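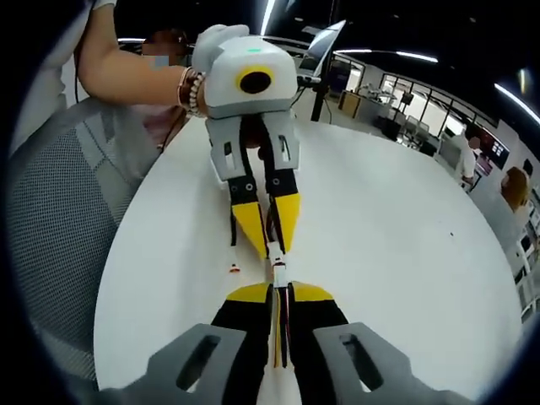
Figure 1. Tip to tip over the round table, with the small white part in the far gripper's yellow tips.

Two Hands, Two Clocks: Notes for the Handover Lecture

These are my notes for the handover week, tidied up a bit from what I scribble on the board. Bring them on Friday, because the exercise at the end uses the same variable names and I don't want to spend half the session explaining what T_AB is again. If you missed the calibration lecture, read Kamran's notes on that first. I'll wait.

So far we've had one gripper, one camera, one pose track. You run the tracker, you get a list of positions and rotations with timestamps, you get a jaw width for every one of those timestamps, and you're basically ready to train something. Life is good! Then somebody asks for a task that takes two grippers, like passing a part from one to the other, and a whole pile of things you got for free stop being free.

What we want out of a handover

Say gripper A is the giver and gripper B is the receiver. For every moment in the recording I'd like to know where A is relative to B, how far each pair of jaws is open, and which one has the part. Everything in this lecture is about getting those three from raw logs, and most of the pain is in the first one.

Notice I said relative to B. I don't much care where either gripper is in the room. The policy we train later gets the pose of the other hand as an input, and it has to be right to a few millimeters when the tips are as close as they are in Figure 1. It can be pretty sloppy when the hands are far apart. Keep that in mind when you read error numbers in papers! An average over a whole recording is mostly made of boring moments, when the grippers are nowhere near each other and a small error doesn't hurt.

Clocks first

Each gripper logs on its own clock. Elden (our logger, for those who joined late) stamps every message when it arrives at the laptop, and it keeps the device stamp next to it. You'll be tempted to use the arrival stamp for everything. Please don't. Arrival time has all the delays of the cable, the driver and whatever else the laptop was up to, and those delays wander around. The device stamp is steady but starts from its own zero, and it drifts a little against the other device.

What we do is fit a straight line between device time and arrival time, one line per gripper, using only the messages with the smallest delay. The messages that got through fastest hug the bottom edge of the cloud when you plot delay against time. Fit that edge and throw the rest of the cloud away. You get a slope (the drift) and an offset, and now both grippers live on the laptop's clock.

Almost. The smallest delay still isn't zero, and it can be different for images and for jaw width. On our setup the leftover gap between the two was 23 ms. Doesn't sound like much, does it? Move your hand at half a meter per second and that's more than a centimeter. Your gripper appears to close on air, and the part appears to jump into the jaws a moment later. Hartmut Lammers spent a good part of October convinced his contact detector was broken, and it was this the whole time.

To measure the leftover, open and close the jaws a few times at the start of each recording, with nothing in them. The fingers show up in the gripper's own camera, so you can track the tips in the image, turn that into a width, and slide it along the logged width until the two curves match best. Cross-correlation, same as in your signals class. Do it at the start and again at the end, and if the answers disagree, go back and look at your drift fit.

Resample last. I see people put everything on a neat 100 Hz grid as step one and then try to fix the clocks afterward, and by then you've blurred together exactly the things you need to tell apart. Fix the clocks, then resample. Positions get plain linear interpolation, rotations get slerp, and jaw width gets linear too. Flags like "tracking OK" get the older value, never an average – half OK means nothing.

Getting the two grippers into one frame

Each tracker makes up its own world. Wherever gripper A was when tracking started, that's its origin, and B does the same somewhere else. We need one fixed transform between the two worlds, and then

T_AB(t) = inv(T_WA(t)) * T_WV * T_VB(t)

where W is A's world, V is B's world, and T_WV is the one thing we don't have. The right-hand side reads from right to left: B in its own world, moved over to A's world, seen from A. If you write the letters so that neighbors match, you'll catch most of your mistakes before you run anything.

There are a few ways to get T_WV. You can build one map of the room and have both grippers find themselves in it, and then V and W are the same and you're done. You can put a marker on the table and have both look at it. Or you can use the fact that the cameras see each other during the handover. Look at the figure again: from one side you get the other gripper's front nearly straight on, with that black circle ringed in yellow on the white housing, and it's a very easy thing to find in an image.

I like the shared map as the main method and the ring as a check. The ring gives you a direction you can trust and a distance you can sort of trust, from how big it looks. It won't give you the roll around its own center, for the plain reason that a circle looks the same however you turn it. For roll you need other points, and the finger tips or the slots in the gray finger bases do fine.

Where the map goes wrong

The view is very wide, and wide lenses bend things. The mesh chair at the left of Figure 1 shows it nicely. If your feature matcher was written for ordinary lenses, it'll be fine in the middle and get worse and worse toward the rim. Use the fisheye model from the calibration week, and mask out the black outside the circle, please, or you'll get a ring of "features" that never move and that make the tracker think you're standing still.

You also want to mask your own fingers. They fill a big part of the lower image and they're always in about the same spot, so to the tracker they're excellent landmarks, very steady, completely wrong. The mask should cover the fingers at every jaw width, so make it from an open pose and a closed pose joined together.

And then there's the other gripper. During a handover it's big, it's close, it has lots of sharp edges, and it moves. So does the arm holding it. Pauline Bramwell made us a lovely plot where tracking error goes up in every handover and comes back down right after, and the peak sits exactly at the moment we care about most. What fixed it was a moving mask. Take the current guess of T_AB, project a rough box for the other gripper into the image, grow it a little, and drop the features inside. Yes, it's circular, you need the pose to make the mask and the mask to get the pose. Use the pose from the previous image and it settles down fine. The background is what you want to hold on to: window frames, light strips, a cluttered bench, anything with corners that stays put.

Bare white tabletops are bad news, by the way. There's nothing on them to track. If you tilt both grippers down so that the table is most of what's left after masking, you're flying on the motion sensor alone, and that's good for a second or so.

Who has the part?

Now the labels. I use five states: A only, both, B only, none, and unsure. The simple rule looks at jaw width. If the jaws were told to close and they stopped wider than fully closed, something's in there. It works well for chunky parts. For a thin part you're down near the noise, and soft tips squash, so "stopped a bit early" and "closed on nothing" can look the same.

So look at the image too. Crop around the finger tips, run a small classifier, and combine it with the width. Watch out for loose wires in the crop! Zubaida trained an early version that learned to say "holding" whenever there was a red wire between the fingers, and it scored great until she tried a part with no wires near it.

Don't label moments one by one. A handover has an order to it, and you should use that: A only, then both, then B only. A little state machine with costs for switching cleans up nearly all the flicker. "None" in the middle means a drop (or a label error), and those recordings go in a separate folder for somebody to watch. We ran this on 1,891 handovers, and the ones flagged for watching came to roughly 5 percent, so it's an evening of work and some snacks.

One warning about "both." It's short, and when you chop recordings into fixed windows for training it nearly disappears. Sample the windows around it more often, or the policy learns to let go early.

Exercise for Friday

The archive on the course page is called Irkska and has one two-gripper recording in it, raw, nothing aligned. Work in pairs.

Fit the drift for each gripper and plot the delay cloud with your line under it.
Find the leftover gap between image and jaw width, at the start and at the end.
Compute T_AB over the whole recording, using the shared map for T_WV.
Plot the distance between the two grippers, and shade it by your five states.
Rerun with the moving mask switched off and put both curves on one plot.

If your distance curve goes below zero, you've plotted something that isn't a distance. If the grippers pass through each other, check the order in the T_AB line, and after that check whether your quaternions are w-first or w-last. Bianca Ardeleanu has the office hour this week and she's already asked me to tell you to check the quaternions before you come.

Next week we stop passing things and start on control: what the receiving hand should do when the pose estimate goes bad halfway through the reach. Skim the section on filters before then.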